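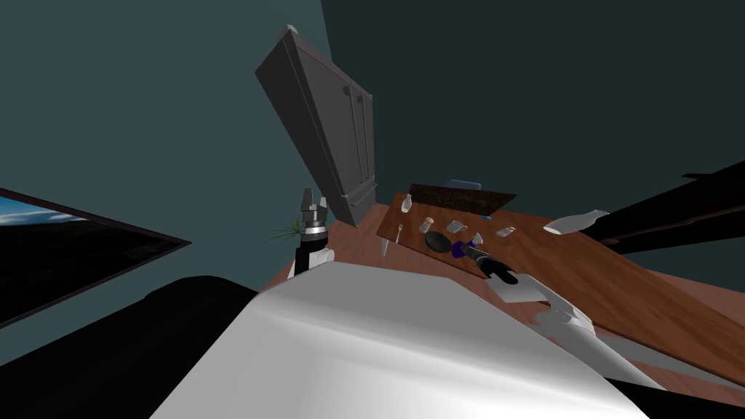 The Hakthorpe Table Contest is an annual student robotics competition held entirely in simulation. Teams write a control program for a two-armed household robot, submit it by upload, and then watch it attempt to tidy a kitchen table that does not exist. It is run by the Hakthorpe Student Robotics Club and is open to high school and first-year college teams. No robot has ever been damaged in the contest, although several have been made to look foolish.

History

The contest grew out of a club project called Mushi, begun by Dexter Galang when he was a junior. The club had wanted to buy a real arm and had raised 1,635 dollars toward it, a sum that would have covered the shipping and perhaps a wrist. Galang proposed spending the money on a used computer with a good graphics card and building the robot there instead. The vote was close. Minutes of the meeting record a long discussion of whether a club with no robot could go on using the word "robotics" on its T-shirts.

Mushi was first a single room with a single arm and one cup. The second arm was added over a winter break, and the rest of the tableware followed as members learned to model it. Glassware came late and caused trouble, as the early simulator treated the inside of a jar as solid and anything dropped into it was thrown across the room at high speed. This was fixed before the first public contest, to some regret.

Format

Each entry is run in 9 rooms, which the teams do not see beforehand. The rooms share the same stock of furniture and small objects, including mugs, pans, jars and bottles, arranged differently each time. Objects may start upright or on their sides. A run ends when the program reports that it is finished or when the time limit of 30 minutes of simulated time is reached. Programs that report being finished at once, having touched nothing, are scored like any others. One such entry came in fourth.

The robot receives camera views and the positions of its own joints, and nothing else. It is not told what is on the table. The body stays where it is placed, so anything that rolls out of reach is gone for good, and teams are advised to plan for the mug.

Scoring

A perfect run is worth 200 points. Points are given for each object placed in its assigned area and for leaving it the right way up. They are taken away for objects knocked to the floor, for pushing the furniture, and for contact between the two arms, which the rulebook calls "self-interference" and everyone else calls slapping.

A separate rule covers objects that end up inside other objects. It takes up a page and a half and has been rewritten every year. Under the current text, a spoon in a mug counts as placed if the mug is placed, but a mug in a pan counts only as a mug in a pan.

Notable entries

Ereck, a team of four from Hakthorpe High School, won the first two contests with a program that moved very slowly and used one arm for everything. The other arm was held straight up for the whole run. Asked about this at the awards evening, the team explained that they had not gotten to that arm yet. The approach was widely copied, and the raised arm is still known among entrants as "the Ereck."

Foronar, a first-year college team, was the first to use both arms at once, passing objects from one gripper to the other. It scored well on pans and badly on everything with a lid or a stopper. Its members later published their grasping code on the club's website, where it has been downloaded many times and credited twice.

Reception

Teachers who have used the contest in class say it is cheap and can be run on school computers overnight. The most common complaint is that skills learned on it do not carry over well to real machines, where objects are heavier, lighting is worse and there is no reset button. Galang has agreed with this in interviews and has suggested that critics send a robot.

A second complaint concerns the decor. Mushi's walls are plain, and the wall screen shows a view of clouds and sky that was meant as a placeholder. A proposal to replace it with the club logo was put to members on December 15, 2018, and failed. The clouds have been listed in the rulebook since then as official equipment.

Name

The origin of "Mushi" is disputed. Galang has said that it was the name of the folder. Older members hold that it describes how the table surface behaved in the first version, when bottles left standing for more than a minute would begin to sink.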